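Section 4: Placing and Setting Up the Cemora Room Sensor

The Gulmont Cemora measures temperature and humidity in one room and sends the readings to your Koster base unit. Where you put it has more effect on the readings than any setting in the menu, so read this section before you open the battery cover.

4.1 Choosing a place

1. Pick a spot on an inside wall or on a piece of furniture, at chest height.
2. Keep the sensor 30 inches or more from radiators, vents, and lamps.
3. Keep it out of direct sun. Check the spot in the morning and again at 4:00 p.m.
4. Do not mount the sensor on the ceiling. Warm air collects there, and readings will be too high. Ceiling lights add to the problem.
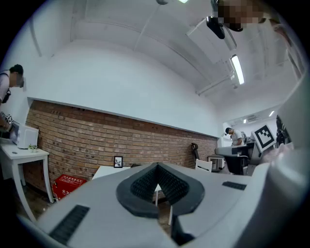 Note: In a long room, place the sensor in the half you use most. If both halves are used, add a second sensor and set the base unit to Average (see Section 6).

4.2 Putting in the batteries

1. Slide the back cover down and lift it off.
2. Put in two AA batteries, matching the plus and minus signs.
3. Wait for the green light to blink, then replace the cover.

CAUTION: Do not mix old and new batteries. Do not use rechargeable batteries – the low battery warning will not work correctly.

4.3 Pairing with the base unit

1. On the Koster, press Menu and choose Add Sensor.
2. Within 30 seconds, hold the button on the back of the sensor until the green light stays on.
3. Choose a room name from the list and press OK.

If the red light comes on, move the sensor closer to the base unit and start again at step 1. One base unit can hold up to 8 sensors.

4.4 Standing the sensor on a table

The Cadov stand is packed under the cardboard tray. Push it into the slot at the bottom of the sensor until it clicks. Set the sensor on a flat surface with the vents facing the room, and leave a hand's width of space behind it. Boxes, books, and picture frames can block the air if they are too close. 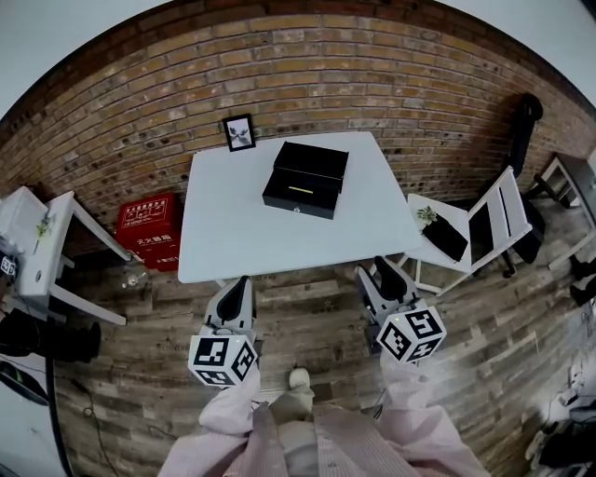
Table against a brick wall, with a box on top and a small framed picture behind it.

Note: An outside wall of brick or stone can stay cool long after the room has warmed up. If readings seem low, pull the table away from the wall and check again after an hour.

4.5 First readings

The sensor needs time to settle. Ignore the numbers for the first hour. After that, a new reading is sent every five minutes. The base unit stores the last 1000 readings for each sensor and then writes over the oldest.

To clear stored readings, go to Menu, then History, then Clear. This cannot be undone.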